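The 88 percent problem
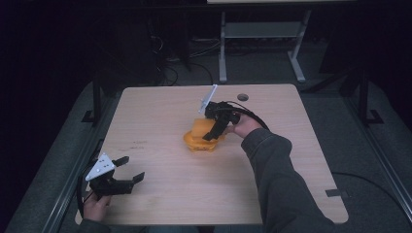
The number that started the argument was 88 percent. Sirkitz, whose software we have been testing since February, says its stacking policy succeeds 88 percent of the time after training on 1,000 hand-guided demonstrations. I ran it on our arm at Hulgate and got 69. Worse, five of the failures were the same failure: the gripper closed on the top part, pressed down instead of lifting, and kept pressing until the arm tripped its force limit. The demonstrations are done with hand-held grippers, one in each hand, cable running back from each, and the orange block sitting on its wider base with the lobed edge. A person holding one of those feels the block seat and eases off. I doubt much of that ends up in the data. Position does, and so does finger opening, and the policy learned to push.

Sirkitz support told me to recalibrate. I did, twice. Same fault.

Then they suggested our Dreltisent arm was "unusually stiff." Maybe so, but it is on their supported list, and the force limit that saved my fixture was one I set myself. Their default is off. I would call that a safety matter and they call it a setting.

Wolde, the next release, is supposed to fix it. The notes say "improved contact behavior" and give no test results. I'm leaving my limit on and keeping my hands off the table while it runs.

September 2021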